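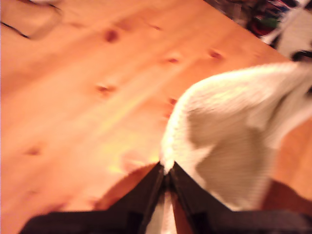
Rehema Rugemalira asks why her Latlow ran all night in the basement and had almost nothing in the bucket by morning, when the unit upstairs filled its bucket before lunch. The cause is nearly always one of three things: the room is too cold, the humidity setting is too high, or a door is letting outside air in. The steps in this section cover all of them, in the order you should check them.

Home Manuals Dehumidifiers Parts Contact

Section 5: Placing and Setting Up the Dehumidifier
Updated September, by Iulian Radu
6 comments

Before you start

Read Section 1 (Electrical Safety) if you have not done so. Leave the unit standing upright for at least three hours after you bring it home. If it was carried on its side, leave it upright overnight. The oil in the compressor needs time to drain back to where it belongs. Running the unit too soon can damage the compressor, and the warranty does not cover this.

The Latlow is rated for one closed space of up to 1125 square feet with a ceiling of normal height. It will run in a larger space, but it may never reach the set level and will not shut off by itself.

5.1 Choosing a place

1. Pick a spot on a hard, level floor. Thick carpet lets the unit lean and may cause the bucket switch to read wrong.

2. Leave 12 inches of clear space on the back and both sides. Leave 18 inches above the top grille.

3. Keep the unit away from radiators, clothes dryers, and direct sun. Heat near the sensor gives a false reading.

4. Close the windows. Close doors to the outside and to any room you do not want to dry.

5. If the space has a crawl space hatch or a floor vent to the outdoors, close that as well. This is the step most often missed in basements.

CAUTION: Do not place the unit on a table, shelf, or washing machine. A full bucket is heavy, and the unit vibrates when the compressor starts.

CAUTION: Do not use the unit in a bathroom with a tub or shower.

5.2 Fitting the bucket

1. Pull the bucket straight out by the grip. Remove the foam block and the bag of screws. The screws are for the hose plate and are used in 5.4.

2. Check that the float moves up and down freely. It should drop when you let go.

3. Slide the bucket back until it clicks. The BUCKET light goes out.

If the light stays on, take the bucket out and check that the float arm is on the inside of the rim. On units made before the Clumari model, the arm can be caught under the rim during shipping. Lift it out with one finger. Do not bend it.

5.3 First start

1. Plug the cord into a grounded wall outlet. Do not use an extension cord or a power strip.

2. Press POWER. The fan starts at once. The compressor starts after a delay of three minutes. This delay happens every time the unit is turned on, including after a power cut.

3. Press SET until the display reads 50. This is 50 percent relative humidity and suits most homes.

4. Press FAN and choose HIGH.

5. Let the unit run for 24 hours with the doors closed. Empty the bucket when the light comes on.

6. After 24 hours, read the room humidity on the display. If it is at or near 50, change the fan to LOW.

NOTE: In a damp basement the first week can be slow. Water is held in the concrete, in cardboard boxes, and in anything made of cloth. The unit has to dry those as well as the air. Bucket after bucket is normal during this time.

NOTE: Below 60 degrees Fahrenheit, any compressor unit collects much less water. Frost may form on the coil. The DEFROST light comes on and the compressor stops while the fan keeps running. Leave it alone until the light goes out. If the light comes on more than once an hour, the room is too cold for this unit.

5.4 Using a drain hose (optional)

You need a standard garden hose and a floor drain lower than the outlet on the back of the unit. The outlet is not pumped. Water runs out by gravity only.

1. Turn the unit off and unplug it.

2. Remove the round cap on the back. Keep it. You will need it if you go back to using the bucket.

3. Fix the hose plate with the two screws from the bag. Hand tight is enough.

4. Screw the hose onto the plate. Check that the rubber washer is in place.

5. Run the hose to the drain with no loops and no uphill stretches. A dip that holds water will back up.

6. Leave the bucket in the unit. The unit will not start without it.

7. Plug in, start the unit, and look at the drain end after one hour.

CAUTION: Do not run the hose outdoors in freezing weather. Ice will block it and water will overflow into the bucket.

5.5 Filter

Wash the filter every two weeks in lukewarm water. Let it dry fully before putting it back. Replace it after 3000 hours of running. The FILTER light comes on at that point. To clear the light, hold FAN for five seconds.

Replacement filters are sold in packs of two. The Hovland filter is the same width but is too thick for this unit and will keep the front panel from closing.

5.6 If little or no water collects

1. Check the room temperature with a separate thermometer.

2. Check the setting. If it is higher than the room humidity, the fan may run but the compressor will not. Lower the setting by 10 and wait three minutes.

3. Check the filter for dust.

4. Check the doors, windows, and vents again, as in 5.1.

5. Hold a hand over the side grille. With the compressor running, the air should be warmer than the room. If it is not after 15 minutes, turn the unit off and go to Section 6.

Comments (6) Shares (5)

Onyekachi Oyelaran: The hatch to the crawl space was my problem. Closed it and the bucket filled the same day.

Bo-ram Um: Can the washer in 5.4 be bought separately? Mine split.

Iulian Radu: Yes, it is listed under Parts, with the hose plate.

Previous: Section 4 Next: Section 6, Error Codes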